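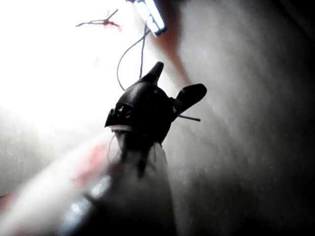 The Jiston two-finger gripper on its white arm, demo cell 6.

Reading time: 3 minutes

Jiston Two-Finger Gripper: Open Day and Demonstrations

The Jiston is an electric two-finger gripper for small and mid-size robot arms. It can be seen running at the Olvera workshop during the November open day. Visitors can watch it pick, place and re-grip parts, and can bring their own parts to try.

What the demonstration covers

Demo cell 6 runs a bin-to-tray job. The arm takes molded caps out of a shallow bin, turns them upright and sets them in a tray. One tray holds 178 caps. Senyo Amissah runs the cell and will stop it between trays to answer questions or change the grip force.

The second part of the demonstration is a finger change. The fingers are held by two screws each and come off with a hex key that clips to the cabinet door. We ship the blunt rounded finger and the flat wedge finger as standard. They can be mixed on one gripper, and a lot of our customers do this for parts with one round side and one flat side. Other shapes are cut to order.

Kenza Farouk shows the setup software on a laptop at the bench. She goes through teaching a pick point, setting the open and closed positions, and reading the fault log. The software is the same version that ships with the gripper. Ask her about older controllers, especially if you still have a Prosia cabinet, as those need an adapter board.

Bringing your own parts

Bring at least 9 pieces of each part so we can run a fair trial. Parts should be clean and free of oil. The heaviest part we can handle at the open day is 570 grams. If yours is heavier, call first and we will set up a separate visit.

We write down the grip force and cycle time for each part and give you the sheet before you leave. Parts go home with you unless you ask us to keep them for a longer test.

In the workshop

Doors open at 9 a.m. The first demonstration starts at 9:30 and they run every hour until 3:30 p.m., with a break at noon. Closed shoes are required on the floor. Safety glasses are at the front desk. Please keep behind the yellow line while the arm is moving, and tie back long hair. Photos are fine in cell 6 but not in the Pruda assembly area next door.

Parking is behind the building. Use the side entrance if you are carrying crates, it has a ramp.

Service and spares

Fingers, screws and cable sets are stocked at Olvera and can be picked up on the day if ordered ahead. Moataz Mansour is at the spares counter all morning. If you have a Jiston that is due for service, bring it in with its cable and leave it with him. Most units are returned the following week.

Booking

The open day is free. Places in each demonstration are limited, so book a time with Khadija Kettani at the front office. Tell her which arm you use and whether you are bringing parts.

Last updated: November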